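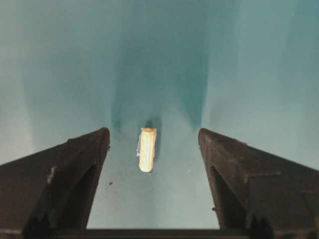 Unit 2: Reading Draft Position in Fantasy Hockey

Average draft position records where a player is usually taken. Students should centre their analysis on recent drafts, as November figures do not reflect later injuries.

Set reading: the Fonia league results, 30 drafts. 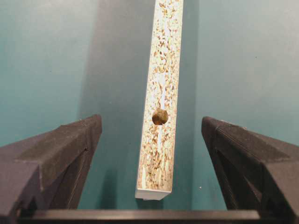
Particleboard strip with a drilled hole.

Exercise: a goaltender moves from pick 30 to pick 19. State the change in rounds for a Prirkomura league of ten teams. Show all working.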